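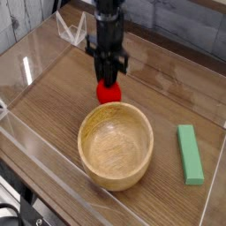 平行夹爪夹持红色绒球，停于木碗碗沿上方偏后处，右侧为绿色长方块。

夹爪选型应当从验收台面开始
——对末端执行器比较评测方法的几点意见

过去一年，Drullton评测中心先后受理了多家单位关于末端执行器选型的咨询。来函的格式大体相同：附上两至三份产品手册，列出额定夹持力、行程、重复定位精度和自重，询问哪一款更为合适。评测中心的答复也大体相同，即仅凭上述材料无法作出判断，建议委托方先提供拟抓取的物件、物件周围的布置以及现有相机的安装位置。部分委托方对这一答复表示不解，认为中心在回避问题。本文拟就此作一说明，并对目前通行的夹爪比较方法提出若干意见。文中观点由评测组讨论形成，执笔人负责文字，不代表任何供货方的立场。

一、手册参数能够说明什么

产品手册中的参数是在规定条件下测得的。额定夹持力通常以刚性试块为对象，试块表面平整，夹指与试块正对，周围没有遮挡。在这样的条件下，各家产品的数据都相当可观，彼此差距也不大。采购人员据此排序，往往是在小数点之后的位数上作出取舍。

使用现场的情形则复杂得多。物件可能是软的，受力后外形随之改变；可能紧靠着容器的外壁，使一侧夹指难以下探；也可能处在相机视线的背后，控制程序只能看到它的上缘。以上任何一种情形出现时，决定抓取能否完成的因素，多半不在手册所列的项目之中。夹指末端的厚度、指面的包覆材料、张开后夹爪本体的外廓宽度、控制器在接触瞬间的响应方式，这些内容在手册里或者放在附录的外形图上，或者根本没有给出。

评测中心并不主张弃用手册。手册参数用于初筛是合适的：承重明显不足的、行程小于物件宽度的、接口与机械臂不匹配的，可以在这一步排除。中心反对的是把初筛的结果直接当作选型的结论，更反对在招标文件中把某一项参数定为决定性的评分项。评分项一旦写定，供货方自然会围绕该项调整产品与报价，用户真正关心的能力反而得不到体现。

二、软质小物的意义

在本中心的常设评测科目中，有一项是软质小物的拾取与放置。物件包括绒面的球形物和仿果形的软质玩具，容器为圆形木碗，另置一块长方形软块作为邻近物。科目本身十分简单，参观者初次见到时常有疑问，认为这样的题目难以区分产品的优劣。

评测组的经验与此相反。软质小物对夹爪的要求集中在三个方面，三个方面又互相牵制。夹持力过小，物件在提升过程中滑脱；夹持力过大，物件被压扁，释放时粘附或弹出，落点偏离容器；夹持位置偏高，夹指仅捏住绒面，物件随臂的运动摆动。刚性试块对上述问题几乎没有反映，绝大多数夹爪都能把刚性试块稳稳地夹起来，也都能把它放到指定位置。

还有一点与测力方式有关。目前市面上的电动夹爪多以电机电流估算夹持力。电流估算在刚性接触下反应明显，接触一经建立，电流即迅速上升，控制器可以可靠地判断“已夹住”。软质物件没有这样清楚的拐点，电流缓慢爬升，阈值设在何处全凭调试人员的经验。评测组在试用Bratasix公司送测的一款平行夹爪时，仅调整判定阈值一项，同一物件的评测结果就有显著变动。供货方工程师到场后将阈值改回出厂设定，结果又随之改变。双方都没有操作上的错误，问题在于评测报告的模板里当时没有“判定阈值”这一栏。此后中心在模板中增加了该栏，并要求供货方在送测时书面确认。

这件事给评测组的教训较深。一份没有写明控制设定的夹爪评测报告，其结论只对当天那一台设备有效，拿到别处便无从引用。

三、容器旁边的物件

夹爪比较中最容易被忽略的，是物件与容器的相对位置。多数演示把待抓物件放在台面中央的开阔处，容器置于另一侧，二者相距甚远。这样的布置便于观看，也便于成功。而在实际工位上，待抓物件落在容器近旁甚至贴着容器外壁，是极为常见的。上一次放置稍有偏差，物件就会停在碗沿之外，下一次抓取必须从那里开始。 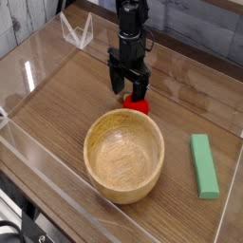 因此，评测组自第二轮起，把“物件位于容器后方且紧邻容器”列为必测位置。该位置对夹爪有两项检验。其一是外廓干涉。夹爪安装座较宽的产品，手指虽然细长，下探时安装座或指座仍有可能先行碰到碗沿。其二是张开方向。平行夹爪的开合轴若与碗沿的切线一致，两指可以从物件两侧下落；若与切线垂直，则必有一指要插入物件与碗壁之间，而该处的空隙可能不足以容纳指尖。后一种情况下，操作者或程序需要先旋转腕部再下探，所用时间增加，对腕部关节的余量也有要求。

有意见认为，这属于路径规划的问题，不应计入夹爪的评分。评测中心不同意这一看法。用户购买夹爪时，购买的是在其工位上完成抓取的能力，夹爪外形给规划造成的负担最终由用户承担。一款外廓紧凑的夹爪可以使规划程序大为简化，这项好处理应在评分中得到反映。反过来说，倘若某款夹爪只有配合特定的规划程序才能胜任，供货方也应当在手册中讲明。

评测组成员Arnulfo Tello在内部讨论中曾提出，邻近物的设置同样需要统一。台面上另放一件物品，即便全程不去抓取，也会影响抓取路径的选择，还会在图像分割时带来误判。第一轮评测期间，邻近物由当班人员随手摆放，有时离容器远，有时离容器近，事后整理数据时无法区分。Tello的建议是固定邻近物的种类，并把它的摆放分为“远”“近”两档，各占一半试次。该建议已被采纳。

四、相机的位置应与夹爪一并评定

夹爪与相机在采购中通常分属两个条目，由不同的人员负责，有时还分属两个年度的预算。评测中心认为，对于依靠视觉引导的抓取，二者应当放在一起评定。

理由可以从遮挡说起。固定相机从斜上方俯视工作区，机械臂自上而下进入画面，夹爪必然遮住一部分台面。物件若在容器后方，下部又被容器遮住，相机所能得到的只是物件上缘的一小段轮廓，而接触恰恰发生在轮廓以下。夹爪越宽，遮挡越多；手指颜色越深、表面越暗，指尖与阴影越难以区分。市售夹爪多为黑色，在深色木纹台面上，指尖位置的识别误差明显高于在浅色台面上的误差。评测组曾在指尖贴附浅色标记，识别情况有所改善，但标记的厚度又改变了指面的接触状态，需要重新标定。此类细节说明，单独评定夹爪或者单独评定相机，所得结论都不完整。

围挡的影响也应一并考虑。出于防止物件滚落的需要，不少实验台采用透明亚克力板围合工作区。透明板对操作人员是方便的，对相机则带来两类干扰：一是板面的反光，在画面中形成亮条；二是台面木纹在板上的倒影，分割程序有时会把倒影当作台面的延伸。评测组对比过Sulness公司提供的两种镜头方案，在没有围挡的台面上二者难分高下，装上围挡之后差别立即显现。倘若当初只在没有围挡的台面上比较，得到的结论就会是“二者相当，取价低者”，而这一结论对委托方是有害的。

关于加装腕部相机，评测中心持审慎态度。腕部相机能够缓解遮挡，但会增加末端重量和外廓宽度，线缆也需要另行固定。末端线缆在腕部旋转时的余量，至今仍是现场故障的一个常见来源。在容器近旁作业时，腕部相机本身还可能成为新的干涉物。是否加装，应当以具体台面上的试验为准，不宜作为一般性的推荐配置写入方案。

五、关于“成功”的定义

夹爪评测报告中最醒目的数字通常是成功率，而成功率恰恰是定义最不统一的指标。物件离开台面算成功，物件进入容器算成功，还是物件进入容器且夹爪无碰撞退出才算成功？三种定义下的数字可以相差很大。供货方在宣传材料中多采用第一种，用户心目中的往往是第三种。

评测中心在第二轮评测中共记录1,792个试次，每一试次限时90秒，由两名评定人员依据录像分别判定，互不知晓对方的结果。两人意见不一致的有51个试次。从比例上看，这一数目并不大，评测组却为此用去了相当多的时间，原因在于这51个试次高度集中：几乎全部发生在物件紧邻容器的位置，争议点又多是同一个，即指尖搭在物件顶部而两指之间尚有空隙时，应当算作“抓取中”还是“抓取失败”。

对于此类状态，单看某一时刻的画面是无法判定的。手指触及物件，可能是在下探途中，也可能是在释放之后，还可能是误触之后的停顿。评定人员Gerasimos Mitsotakis-Vlachou主张以夹爪控制器的状态记录为准，录像仅作参考；另一名评定人员认为，控制器只知道自己发出了什么指令，不知道物件处于何种状态，仍应以录像为准。评测组最后采用了折中的办法：以控制器记录确定时刻，以录像确定物件状态，两者时间戳不能对齐的试次单独列出，不计入成功率的分母。

折中办法并不完美。剔除试次会使数字变得好看，而被剔除的往往又是难度最高的试次。为此，中心要求报告在成功率旁边同时给出被剔除的数量以及所处位置。委托方若只引用前者而略去后者，中心保留更正的权利。去年十二月，就有一家单位在宣传稿中作了这样的引用，经中心去函后已予改正。

时间戳对齐本身也值得一提。送测的控制器中，Yilma公司的产品可以输出带有统一时钟的事件记录，处理起来最为便利；其余产品或者只提供相对时间，或者需要由上位机代为打点。代为打点引入的延迟时大时小，在快速闭合的夹爪上足以使“接触”与“闭合完成”两个事件颠倒次序。评测中心认为，统一时钟输出应当成为控制器的基本功能，采购单位有理由在技术要求中明确提出。

六、成本与可行性

对上述主张，常见的反对意见是成本。中小规模的用户没有专门的评测人员，也没有条件为每一次采购搭建台面。评测中心理解这一困难，但认为困难被高估了。

可供参照的台面并不昂贵。一块木纹台板，四面透明围挡，一只木碗，若干软质物件，一块邻近物，一台固定相机，即可满足本文所述大部分科目的需要。真正花费时间的是记录，而记录的习惯一旦建立，后续采购都可以沿用。用户如能以自己工位上的实际物件替换标准物件，所得结果对其自身的参考价值还要高于中心出具的报告。

供货方的配合同样必要。目前多数供货方愿意提供样机，但借用期限偏短，样机到手后仅够安装和通电。评测组希望供货方在提供样机时，一并提供出厂控制设定的完整清单、夹爪在最大与最小张开状态下的外形尺寸，以及至少一套可更换的指面。这些材料对供货方而言均为现成，整理费用有限。

还有一种反对意见来自研究单位，认为随着学习型控制方法的进步，夹爪硬件的差别会逐渐被软件抹平，不必在选型上花费过多精力。评测中心对此有所保留。学习型方法确实能够适应一部分硬件差异，但它适应的是训练时所用的那一套硬件。中途更换夹爪，外廓、开合速度、指面摩擦都随之改变，已经积累的数据有多大比例仍可使用，至今缺乏公开的比较。就中心接触到的几个项目而言，更换夹爪之后重新采集数据的开销，远远超过了当初认真选型所需的开销。从这个角度看，依赖数据的项目更应当在起步时把硬件定准。

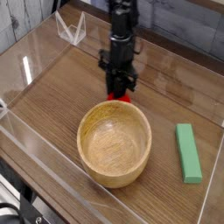 七、对评测与采购单位的建议

基于以上讨论，评测中心提出下列6项建议，供有关单位在制订技术要求和评分办法时参考。

（一）手册参数仅用于初筛，不设单项决定性分值。初筛标准应事先公布，凡达到标准的产品一律进入台面试验。

（二）台面试验至少包括一种软质物件。物件的外形、表面材料与尺寸应在报告中写明，试验过程中如有更换，应记录更换的时刻与原因。绒面物件反复夹持后表面会有变化，宜备足同批次的替换件。

（三）必测位置应包括容器近旁，且应包括被容器部分遮挡的位置。开阔处的试验可以保留，但成绩应分别列出，不得与必测位置合并计算平均值。

（四）夹爪、相机与控制器作为一个组合接受评定。报告应载明相机的安装高度与朝向、围挡的材质、照明方式以及控制器的全部可调设定。组合中任何一项变动，均视为新的组合。

（五）“成功”的定义应在试验开始之前确定，并在报告首页列出。判定由两人分别进行，不一致的试次应予保留并说明，剔除试次的数量与成功率同页刊载。

（六）原始录像与控制器记录应当保存，并允许参评供货方查阅与其产品有关的部分。查阅中提出的异议，连同处理结果一并附于报告之后。

八、尚待讨论的问题

下列问题在评测组内部没有形成一致意见，一并提出，希望得到同行的指正。

第一，限时是否合理。90秒的限时对自动程序较为宽裕，对人工遥操作则略显紧张。若两类控制方式在同一份报告中出现，是采用同一限时还是分别规定，各方看法不一。执笔人倾向于同一限时，Mitsotakis-Vlachou则认为遥操作的熟练程度差别过大，统一限时实际考核的是操作人员，所得数字不宜归于夹爪名下。

第二，失误之后的恢复是否计分。物件滑落到容器后方，系统自行重新定位并再次抓取，最终放入容器，这样的试次目前与一次完成的试次同样计为成功。Tello主张另设恢复次数一栏，理由是频繁恢复的系统在长时间运行中风险较高。反对者认为，能够恢复本身就是一种能力，另设一栏容易被误读为扣分项。第三轮评测将试行另设一栏但不计分的办法，试行情况届时公布。

第三，标准物件由谁来定。目前各评测单位自行选购物件，同为“红色绒球”，直径、填充物、绒毛长短各不相同，数据无法横向比较。由某一家供货方提供成套物件，公正性会受到质疑；由评测单位联合采购，又涉及费用分担。评测中心愿意向有意参加比对的单位寄送本中心现用物件的样品和尺寸记录，收到样品的单位只需按照附表填报试验结果，并在三个月内寄回。索取样品的单位请在来函中注明所用机械臂的法兰规格以及工作台是否设有围挡。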